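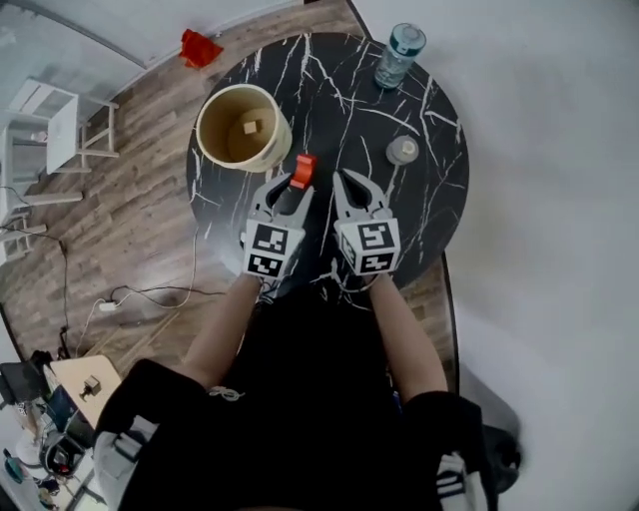
Round tables, small things and where to put them

The black round table in the Virach front room has become the place where most things get set down. On it in the photo are a red plastic block, a cream-colored container with a small beige cube at the bottom, and a water bottle lying on its side close to the far edge. None of that is unusual for a table people work at. The table is well liked and well used, and this item is about keeping it that way through the fall.

The top is black with white veining that looks like marble. It hides dust poorly and hides small dark parts very well. Anyone who has dropped a black screw on it knows the problem. Light and bright pieces show up at once, so if you are choosing between two sets of parts for a session at this table, take the lighter set.

The container

The round cream container stays on the table. It is meant for loose pieces that are in use that day: blocks, cubes, caps, pegs, anything that will roll or slide. It is not a trash can and it is not for pens, which have their own cup on the windowsill.

Put pieces in one at a time and leave the top open so the next person can look straight in and see what is there. When you are done for the day, empty it into the Timix drawer unit by the door. The drawers are labeled by size, smallest at the top. If a piece does not seem to belong to any drawer, use the bottom one, and it will be sorted at the end of the month.

Last winter's inventory came to 447 loose pieces across the whole unit. 44 of them had no match, mostly lids without jars and single halves of things that used to snap together. Those are still in a bag on the shelf above the drawers. Please look through it if you are missing something. Whatever is left in October will be given away.

Working at a round table

A round top has no corner to push things into, and whatever isn't in use tends to drift outward until it is close to the edge. Keep finished pieces toward the middle. Stand or sit at the near side with the container on your left or right, wherever your hands don't have to cross to reach it. If two people are working, put the container between you and agree on who reaches first.

Four people can sit at the table comfortably. More than that and elbows become an issue, and the long table in the back is a better choice. The long table has been sanded and oiled and no longer leaves marks on sleeves.

Drinks

Bottles with caps are fine on the tabletop. Open cups are not. Stand your bottle up, or put it on the floor beside your bag if you need the space. A bottle on its side will travel on a smooth surface when someone leans on the table.

Rings and drips should be wiped the same day. Use a damp cloth first. For anything that stays, there is a spray bottle of Stulex under the sink. Spray the cloth, wipe in one direction, and dry with a second cloth. Do not use the green scouring pads on the black top. There is already one dull patch the size of a playing card and it will not buff out.

Chairs

The white wooden chairs with the slatted backs belong to the front room. They are light and easy to move, and they get pulled over to the wall when people prefer to stand. That works well, but leave a clear path from the table to the door. Leaning chairs back against the wall has begun to leave gray lines in the paint, so please set them a hand's width away from it.

There were 8 of these chairs when they came from Liyanage, and one is now out for repair with a loose rear leg. If a chair rocks when you sit on it, turn it upside down and check the screws under the seat before you use it again. A screwdriver that fits is in the second Timix drawer.

The floor

The wood floor around the table collects nearly everything that leaves the table. Before you go, look under and behind it, and along the wall by the chairs. Cloths end up down there too, as you can see from the red one. Used cloths go in the bin next to the sink and clean ones are folded in the cabinet over it.

Power strips and cables on the left side of the room should run along the wall where possible. If you need a cable out on the floor for a session, let the others know where it is, and coil it when you finish. Loose coils, please. Tight ones leave a kink, and two of the black cables already have one near the plug. Keep power strips away from the side of the table where drinks are standing.

Sweep with the soft broom. The stiff one scratches the planks and is for the steps outside.

A short list for the end of the day

Empty the container into the drawers.
Wipe the tabletop and dry it.
Take your bottle home.
Return the chairs to the table.
Pick up cloths and anything small from the floor.
Coil the cables and switch off the power strip.

It takes a few minutes with two people. A copy is taped inside the cabinet door.

Coming up

A second round table is on order from Liyanage in the same diameter, this time with a pale top. It will go in the front room beside the black one, and the bookcase will move to the hallway to make space. We do not have a delivery date yet. If you can help carry the bookcase, write your name on the sheet by the entrance. It has to be emptied first, and the lower shelves are heavier than they look.

The drawer labels are also being replaced. The old ones were handwritten and have faded, and the word on the third drawer can be read as either "caps" or "cups." It is caps.

20 Jul 2024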